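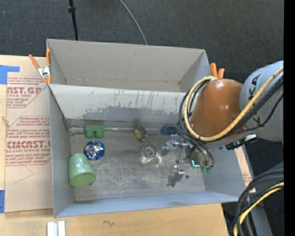
**Prorker bin station — bench kit for recording grasp attempts**

Sold by Virkcombe. Ships from the Zenmont warehouse. Page updated 6th September, prices good until we change them.

Kit for people who already have an arm and a gripper and need a lot of picks on disk. Arm not included. Gripper not included. We get that email every week so it's up here now.

## What it does

Holds a two-compartment bin still on a bench, watches it from a fixed camera, logs every attempt. Arm picks from one side, drops on the other, then you swap direction and go again. Less hand resetting that way. Not zero, things end up in corners.

Every attempt gets written as one episode: camera frames, joint positions, gripper opening, commanded pose, and a grasp result. Failed grasps are kept. Please keep them, your model wants them. If you're teleoperating the result gets marked with the foot pedal, if you're running a policy it comes off gripper width, and you can fix it later in the review window.

## In the box

- Divided cardboard bin, gray, folded flat. Spare included
- Sloping divider panel
- Spring clamps for holding the bin to the bench
- Camera stand with collar, plus a top mount bracket
- USB camera, fixed focus, cable
- Foot pedal
- Starter object set, 16 pieces, mixed (see below)
- Roll of tape for seams
- Bakilana recorder license, one workstation

Price: $2,127 for the whole kit. Replacement bins come as a flat pack, $169. Bins wear out, budget for it.

## Why cardboard

Asked a lot. We did sell a rigid plastic bin up to March. It held up great and it was hard on fingertips, and when someone's policy drove straight into the wall the arm faulted and the afternoon was gone. Cardboard gives. You lose a bin, tape it or throw it out, carry on. Divider takes the worst of it — streaks and scratches in the first few days of running, totally normal. Replace when the surface starts to lift or the seam opens up wide enough to catch a finger.

Want a stiffer floor? Lay a thin sheet in the bottom. Re-run the height touch-off afterward or you will press too hard.

## Objects

The starter set is deliberately a mess. Cups, a mug, blocks, round things, shiny things. Clear and reflective pieces are in there on purpose, depth cameras hate them and your customers will own plenty. Tapered cups roll onto their side and sit against a wall, good hard case. Don't tidy them.

Add your own stuff. Anything under the payload of your gripper and smaller than the compartment. No liquids, no glass you care about. Put each new item in the Bakilana object list before the first run, otherwise it gets logged as "unknown" and you'll be relabeling for a week.

How many at once? Start with a handful. Crowded bins are better training data but slower to get, and early on you mostly want grasps that finish.

## Fits

Any arm that can reach down into the bin with the wrist still clear of the walls. Most mid-size seven-joint arms are fine. Small desktop arms, measure first. Two-finger grippers work out of the box. Suction works but the auto result needs a vacuum signal — see the driver notes. Multi-finger hands: you're on your own for result detection, pedal only.

Drivers ship for the common joint-state formats. Custom ones are a short Python file, template is in the download.

## Setup, quick version

1. Fold the bin, tape the seam at the base of the divider. Flat, no wrinkles, fingers catch on them.
2. Bin on the bench, long side facing you. Clamp it at both ends of the divider.
3. Camera stand behind or to the side. Tighten the collar.
4. Plug in, open Bakilana, check that all four bin corners are in view.
5. Run the corner touch-off. Slow speed. Hand on the stop.
6. Set the no-go box so the elbow and the gripper fingers stay off the clamps.
7. Record ten throwaway episodes and look at them before you leave it running. Really look.

Cable routing: leave slack at the wrist, loop it loose, tie it further up the arm. Hoses and cables will hide objects from the camera some of the time. Fine, don't chase it. What isn't fine is a loop hanging low enough to drag things about, the model learns that too and you get a policy that sweeps instead of grasping.

Bumped the camera? Stop, redo the touch-off, start a new session. Don't stitch the two together. Bakilana will let you do it and it will be wrong.

## Running notes from our own bench

- Keep the lights the same inside a session, change them between sessions
- Leave odd junk on the table around the bin sometimes. Offcuts, packing, tape. Policies trained on a spotless bench fall over in a real one
- Shuffle by hand at the start of each session, otherwise you get the same pile with small edits
- Throw out episodes where a person's hand is in the bin. There's a filter, it misses a few
- Back up nightly. Video fills a drive faster than you thnk

## Export

Episodes come out as one folder each, video plus a table of states and actions, plus a small JSON with the object list and result. Converters for the usual training formats are included. No cloud account. Nothing leaves your machine unless you send it.

## Not included / known problems

- No emergency stop. Use the one on your arm
- No guarding. Do your own risk assesment before anyone works next to it
- Auto result gets thin objects wrong, gripper closes almost all the way and it calls a miss. Lower the threshold or use the pedal
- Pedal double-fires on some USB hubs. Plug it directly into the computer
- Clamps can creep on very smooth tops. Strip of tape underneath

## Ordering

In stock unless the button says otherwise. Flat-packed, 2 boxes, they sometimes turn up on different days. Returns within 30 days on unopened kits, folded bins can't come back. Lab purchase orders OK, put the Prorker part name on them, otherwise it sits in our inbox.

Extra Bakilana workstations are quoted separately. Tell us which arm, which gripper, and what operating system.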